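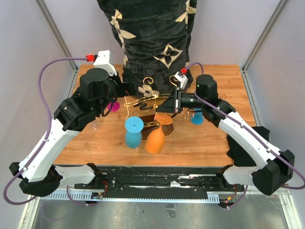 Light brown wood with the grain running side to side.

Movement across the grain, second year of measurements

25 August 2026

The desk top in the back room at Stumness has now been through a full heating season and most of a summer, so I have enough readings to write up. Last year's post covered the glue-up and the first coat of oil. The boards came from Ó Ceallaigh, already planed, and the finish is Meda hard oil, the matt one.

The nominal width is 600 mm, measured across the grain at the middle of the top. I take the reading with a steel rule against a stop block clamped to the back edge, and read the front edge with a magnifier. Repeat readings agree well enough that I trust the half millimetre and nothing finer. Length along the grain has not changed by any amount I can measure, as expected, and I have stopped recording it.

Relative humidity in the room comes from a cheap digital sensor. I checked it with the salt test (wet table salt in a sealed tub, left overnight, which should settle at 75 per cent) and it read slightly high. The figures in my notebook are corrected for that.

Between the driest week of the winter and the dampest week so far this summer, the width changed by 2 mm. That is less than the tables gave me for unfinished timber over the same range. The tables assume the wood reaches balance with the air, and a thick board with oil on both faces takes weeks to get there. By the time it has started to respond, the weather has usually moved on. The lag shows up clearly when the two columns are plotted together: the width peaks well after the humidity does.

The fixings have coped. The top is held down by slotted steel plates from Mondgate, with round-head screws and a washer under each. The slots at the back edge are short and I use those to hold the top in position. The slots at the front are longer and take all the movement. In winter I found one front screw done up too tight, with a bright mark on the plate where the washer had been dragging. I backed it off a quarter turn and it has been quiet since then. It used to tick when the radiator came on.

I would use the same plates again but not the screws supplied with them. The heads are soft and the recess rounded out on the third or fourth adjustment.

Cupping is harder to judge. A straightedge laid across the grain shows a sliver of light at the middle in dry weather and none in damp weather. I oiled the underside with one coat fewer than the top, to save oil, and I suspect that is the cause. The underside will get its missing coat in September, before the heating goes on.

A reader asked whether the humidity in the room when the boards are glued matters. It does, more than the brand of finish. Mine were glued at 51 per cent, close to the middle of the yearly range, so the top moves a similar amount either way. A top glued in a dry workshop in January will spend most of its life wider than the day it was made, and the front slots need to allow for that. If you have no readings of your own, assume 50 per cent as the middle and set the screws in the centre of the slots.

One correction to last year's post. I wrote that the oil was touch dry overnight. That was in warm weather. The maintenance coat I put on in March was still tacky after two nights, and I had to wipe it back with a clean rag and leave the window open.

Next set of readings when the heating has been on for a month.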